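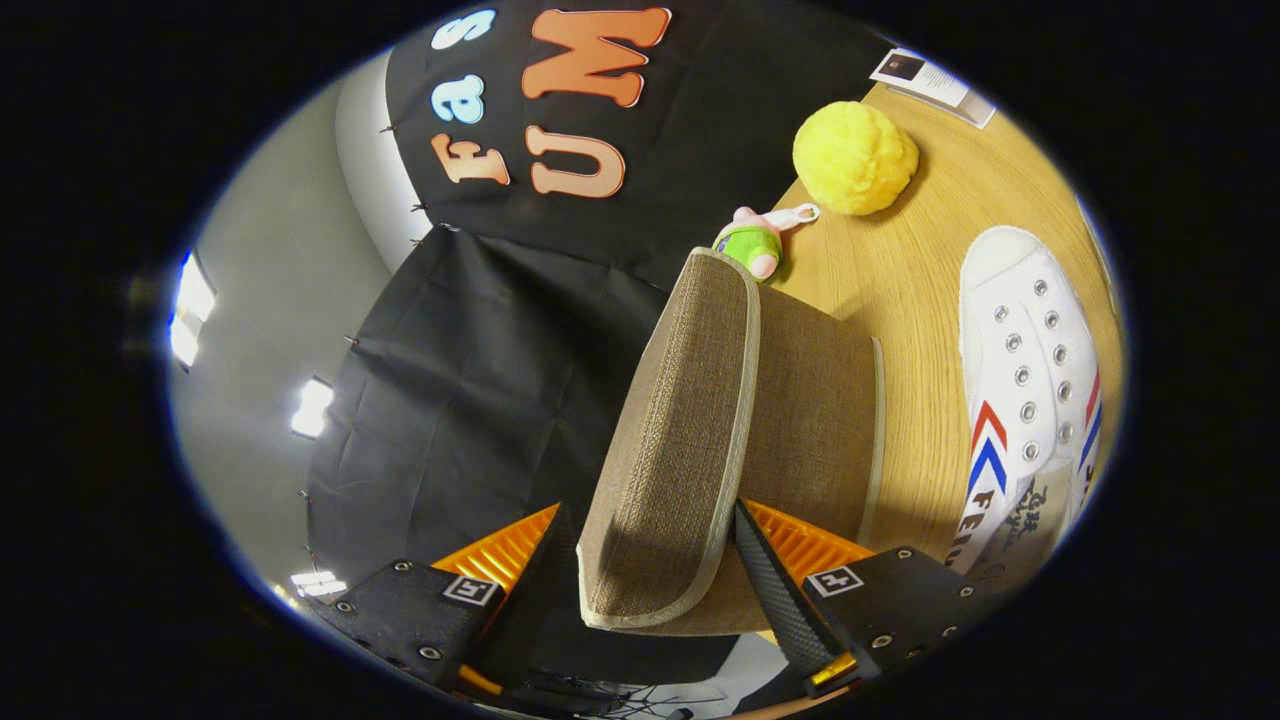

When do you check the fingers on a hand-held gripper? Before the first grasp of every session, and again whenever it's been put down hard.

That's rule one on our wall at Loslow and I will defend it to anyone! Thread on the good practice sheet we've been using for demonstration work, October 2021 version. Steal whatever you like.

Rule two is about markers. Both squares, one per finger, clean and flat before you start. A bit of tape residue over a corner and the width reading goes wandering, and you won't notice until someone tries to use the session. Dry cloth, no sprays. Noémie Caron has banned sprays from the building and I'm with her.

Rule three, squeeze until it holds and then stop squeezing. Fabric-covered boxes are brilliant for teaching this. The cloth gives a little, the finger pads give a little, and new people keep going well past the point where the thing is secure. Ribbed fins are meant to flex but they aren't meant to fold.

Rule four: mixed tables. Please, please mix your tables. Something soft, something fluffy, a shoe with laces, a bit of card lying flat. We did 524 grasps in February on nothing but tidy hard boxes and they were lovely and taught us very little.

Dušan Georgiou wanted a written standard for what counts as "mixed" and after a lot of tea we got it down to one line: no two neighbours on the table with the same stiffness. Works a treat. Very proud of that line.

Rule five, cables. Look at them before you lift, every time. If they're bunched up at the base of the fingers you need to know they'll still run free when you twist your wrist. Do one full turn each way with nothing in the grip. It takes seconds!!

Rule six is the one people argue with. Failed grasps stay in. You dropped it, fine, mark it as dropped and carry on. Deleting the ugly ones was normal at Brultevia when I was there and it made every success rate we wrote down meaningless. Of the last 108 we logged, 79 were clean, and the rest are the ones I learned from.

Someone asked about lights. Our sheet says note which ones are on and don't change them halfway through. Glare is allowed, a change in glare without a note isn't.

Still arguing over rule seven (how long one person can hold the tool before a swap). Constanza Alarcón says go by the wrist, I want a timer. If your lab has a number that people really stick to, please send it over, I'd love to see how you worded it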